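Home Skills, Session 3: Folding on the Bed

Welcome back! Last time we sorted, and now comes my favourite bit, the folding. A bed is the best folding table most of us own (big, soft, and just the right height if you kneel), so make it first and pull the bedspread tight. Creases underneath find their way into everything you put on top.

Start with something long-sleeved. Lay it flat, front down, and smooth from the collar to the hem with your whole forearm. It feels silly and it works beautifully!

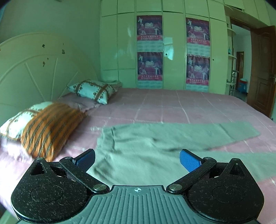

Do both sleeves have to be folded the same way?
They should match, so fold each one straight down along the back and check that the cuffs end level.

Once the sleeves are in, bring the sides to the middle, then fold up from the hem in thirds. Pillows stay at the head end, and finished piles go at the foot, where you won't lean on them. Blankets come last: halves, halves again, then thirds.

For practice, fold 17 items before next session and note which ones fall open when you lift them.

Comments

Gun-woo Noh: The forearm trick is brilliant, my jumpers finally stack!

Zeleke: Does this work for hooded tops?

Vidby: Fold the hood down flat first, then carry on as normal.

Related handouts
Session 2: Sorting the Pile
Session 4: Drawers and Shelves
Caring for Wool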